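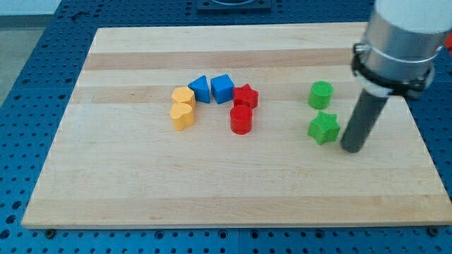 Shape blocks on the maple board, with the arm down near the green star.

I have been putting off writing about Pan because I wanted to like it more than I do. It is the perception and planning layer I've been using since January to get an arm to pick up coloured blocks and put them somewhere else, and it comes with the sort of web page that makes you feel foolish for ever having written your own. You give it a sentence, it gives you a motion. I was told I could throw away most of my code. I have thrown away some of it and I'd like a bit of that back.

The task I use is dull on purpose. Hearts, stars, cylinders, a few other shapes, all 3D printed, in plain colours on a pale board. If a system can't sort that lot I don't want to hear how it does in a kitchen. I ask for things like "put the green star next to the red cylinder" and then I read the logs, which is where I learn most of what I know about it.

First complaint, perception. Pan gives every object a label and a confidence figure, and the confidence figure is close to useless. I have seen it call a yellow heart a star at a confidence I wouldn't give my own name. Colour it nearly always gets right. Shape is another matter, especially when two blocks of the same colour sit close together, as I tend to leave them. It draws one outline round the pair, decides it has found a single odd object, and plans a grasp for the middle of it. The middle of it is a gap.

You can tune this. There is a setting called merge distance and another called split bias, and the manual explains each of them by using the name of the other. I ended up writing a small script that runs the same saved view through Pan with different values and prints the labels side by side. That script is now the most useful thing I own in this whole business, and it has no cleverness in it whatsoever.

It also showed me something I'd rather have been told. The same saved view, with the same settings, doesn't always give the same answer. I ran one 100 times overnight and got 8 different sets of labels. Most were tiny changes, an outline a hair wider or two objects swapped in the list, but a planner downstream takes those lists quite seriously. Swap two entries and the arm may go round the other side. There is a seed option. Setting it helps, though it doesn't cure it, and the release notes for the last version say the problem was fixed.

Second complaint, planning. Here I have to be a bit fair. The path planner in Pan is good. It is quick, the paths are smooth, and it doesn't do that horrible thing where the elbow swings out to the far side of the room to move the tip by a finger's width. I had been using Temanden before and the difference is plain from the first run.

What I don't trust is the layer on top, the one that turns the sentence into steps. Ask for the star next to the cylinder and you get a tidy list: find, approach, grasp, lift, place. Very nice to look at. But the list is written once, at the start, and as far as I can tell from the logs nothing in it is checked again. If the grasp misses, the arm carries its bit of air over to the right place, opens, and reports success. I had 3 of those in one morning before I noticed, since I was watching the log and the log was delighted with itself.

So I put the check back in. After every grasp my code asks for a fresh look at the board and compares it with what ought to be there. It costs time. In the worst case a pick now takes 39 seconds, most of that spent waiting for perception to make up its mind, and I am told by people on the Gistumside mailing list that I am holding the thing wrong and should let the model handle recovery. Perhaps. I tried that for a fortnight. Its idea of recovery was to do the same grasp again in the same spot, with slightly different wording in the log.

There is a wider grumble under all this. Every tool I've tried lately hides the boring middle. You see the sentence going in and the motion coming out, and the part where you could find out why it went wrong is tucked away behind a paid plan or isn't kept at all. Hinik, which is older and ugly and needs a page of settings before it will move a joint, writes out every frame, every transform and every rejected path. I used to moan about the size of those files. I now start it up beside Pan just to have something to compare against.

For anyone who wants to try Pan anyway, turn the seed on, turn automatic retry off, and keep your own record of the board before and after each move. Leave the merge distance alone until you have a set of saved views to test it on, or you will be chasing it all week like I did.

I'm keeping the path planner. The sentence layer is switched off for now and I'm back to a plain text file with one step per line. The next version is meant to check its own grasps. I'll run it on the same saved views and see what the labels do.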